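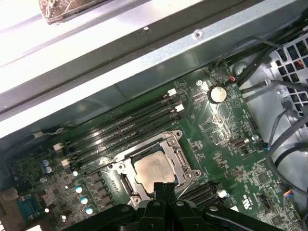
Chapter 4. Heat, and Where It Goes

Heat moves from the hotter thing to the cooler thing. That's the whole chapter, really, and if you only have time for one sentence before Friday's lab, take that one. A spoon in soup. A hand on a cold railing. A desktop computer makes a good case too, because the hot part is small and the heat has to leave in a hurry. The beige-tan square in the middle of the green board is the top of a processor, a metal lid with a smear of old thermal paste still on it. Paste goes between the lid and the cooler. Why bother? Two flat metal surfaces pressed together look like they touch everywhere. They don't. Up close both are hills and valleys, and the valleys are full of air, and air is a lousy conductor. Fill the valleys with something better than air and more heat gets across. We'll come back to this in Section 4.3, with numbers.

What you should have down already from Chapter 3: temperature and heat are two different words. Temperature is how hot a thing is. Heat is energy on the move. A bathtub of warm water holds a lot more energy than a cup of boiling water, and it is still the cup that burns you. If that sentence bothers you, go back and reread the last two pages of Chapter 3 first. Seriously. Every year people skip it and every year Problem 6 eats them alive.

4.1 Three ways out

Conduction, convection, radiation. You've seen the words on a poster somewhere.

Conduction -- energy handed along through a material, neighbor to neighbor. The material itself stays put. Metals are good at it. Wood, foam, still air, wool -- not so good. This is why a metal doorknob feels colder than the wooden door around it, even when both have been sitting in the same room all night at the same temperature. Your hand is the hot thing here. The knob pulls energy out of your skin faster than the wood does, and skin reports the rate of loss, not the temperature. People get this wrong on tests constantly.

Convection -- energy carried by a fluid that moves. Air and water both count as fluids. Warm air expands, gets less dense, rises, and cooler air slides in underneath. Leave it alone and it's called natural convection. Put a fan or a pump on it and it's forced convection. Blowing on soup is forced convection, with a bit of evaporation helping out (Chapter 6).

Radiation -- energy carried by electromagnetic waves, no material needed. Sunlight on your face. The glow you feel from a campfire when the wind is blowing the warm air away from you.

Almost nothing in real life uses only one of the three. A radiator in an old apartment is the usual example and has an unlucky name, as most of its work is done by convection.
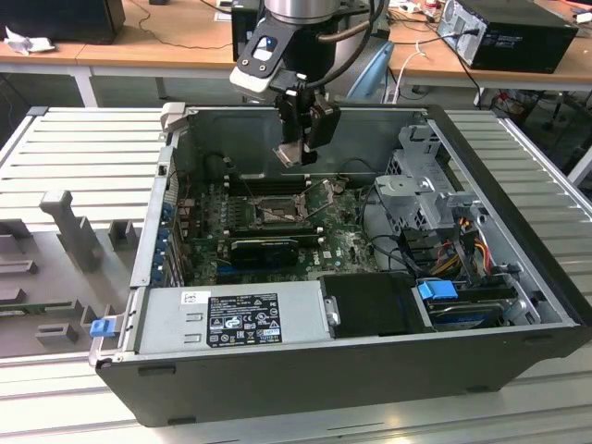 The trick is to follow the energy one step at a time and ask at each step which of the three is doing most of the work. Start at the hot thing. What is it touching? Solid or fluid? Is the fluid moving? Write it as a chain. For a pan of water on an electric stove: burner to pan, mostly conduction. Through the pan, conduction. Pan to water, conduction at the surface and then convection takes over. Water to room, a mix. Each step is a link, and the slowest link sets the pace for the whole chain. Remember that bit, it comes back in 4.4 when we do walls and windows.

4.2 The Bundgaard cabin

We'll use one running example through the chapter so you don't have to meet a new building in every problem. The Bundgaard cabin is one room near the town of Zisunby, floor area 120 square feet, wood stove in the corner. Window on the north wall, single pane. In November the stove goes out overnight and by morning the room is cold. Where did the energy go?

Some went through the walls and the roof, some through the glass. Some left as warm air through the gap under the door, which the owners have been meaning to fix. Ignore the people sleeping inside for now, though each of them is a small heater and we put them back in for Problem 3.

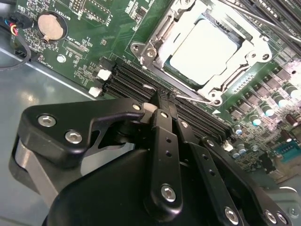
Before reading on, make a guess. Which lost more, the roof or the window? Write it down in the margin, in pen. Most students pick the window becuase it feels cold when you put your hand near it. But the roof is a lot bigger, and area matters as much as material does. You'll work out the answer for yourself in 4.4.

What you need to find, for each surface:

Area
Thickness
Conductivity of the material (table at the back of the book)
Temperature difference, inside to outside

Four things, and one equation ties them together. Double the area, double the rate. Double the thickness, cut the rate in half. Double the temperature difference and the rate doubles to. No tricks in it.

A word on units. We use watts for rate and joules for energy, always, even though the cabin is measured in feet. Convert first, then plug in.

4.3 Conduction through a flat slab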